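Calibrating Gripper Aperture and Filtering Deformable-Object Episodes in Pestora

Reading time: 4 minutes

This guide sets out the procedure for preparing hand-held gripper recordings of clothing and other soft goods for policy training. It applies to Pestora 3.2 and later. Users of the earlier Hajdu converter should migrate their session folders before proceeding, as the two tools store aperture values in different units.

Before you begin

You will need a completed session folder, a calibration clip recorded on the same day with the same gripper, and write access to the project store. Confirm that the workstation has the Urar pose library installed. Pestora will start without it, but the trajectory stage will be greyed out.

Step 1 - Import the session

Open a terminal in the session folder and run:

pestora import --session . --profile softgoods

The softgoods profile differs from the default in two respects. It retains episodes in which the fingers never close fully, and it disables the rigid-contact check, which rejects a large share of valid cloth episodes. Do not use this profile for crockery, tools or boxed items.

Step 2 - Calibrate the aperture

The aperture channel is derived from the apparent distance between the two fingers in each image. Run the calibration clip first:

pestora aperture fit --clip calib --out aperture.yml

The clip should contain at least 32 full open and close cycles. When the command finishes, inspect the reported residual. A value above 1.5 millimetres usually indicates a loose finger pad or a clip recorded with a different gripper. In either case, record a new clip before continuing.

Step 3 - Check the open-finger episodes

Select the episodes that begin with the fingers at full opening and review the first image of each in the viewer. The overlay draws a line between the fitted fingertip positions. Both ends should sit on the pads and remain there when the colours behind them change. Dark or patterned fabric between the pads is the usual source of error, particularly where a check or stripe runs parallel to a finger edge.

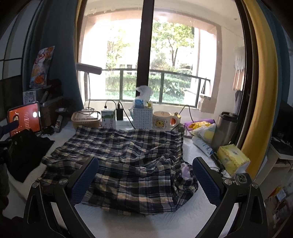

If the line drifts onto the fabric, increase the pad prior in aperture.yml from 0.4 to 0.6 and fit again. Strong daylight may also cause the exposure to shift during an episode. Where this occurs, set exposure_norm to true. The setting slows processing and should be left off for sessions recorded under artificial light alone.

Step 4 - Recover the trajectory

Run:

pestora track --backend urar --mask fingers

Masking the fingers is mandatory. They hold a near-constant position in the view and will otherwise be treated as stationary landmarks. Furniture, window frames and shelf contents supply most of the useful features, so a cluttered background is an advantage at this stage. Areas of garment should be down-weighted by setting cloth_weight to 0.2, as moving fabric violates the static assumption.

Step 5 - Filter and export

In our April reference session, 1760 episodes were imported. The tracker rejected 232 for lost pose and a further 87 were removed for aperture faults, leaving 1441 for export. A rejection rate well above this level should be investigated before the data is released to the Sinach training queue.

Export with:

pestora export --format sinach --rate 10

Keep the rejected episodes for 30 days. They are frequently recoverable after a revised fit - most often where the only fault was an incorrect pad prior.

Known issues

The viewer does not refresh when aperture.yml is edited externally. Close and reopen the session. Episodes shorter than two seconds are skipped at export without a warning, although they are listed in the log.

Last reviewed May 17, 2021

Contact the Data Tooling Group through the service desk | © 2021 Sinach Robotics Programme | Back to top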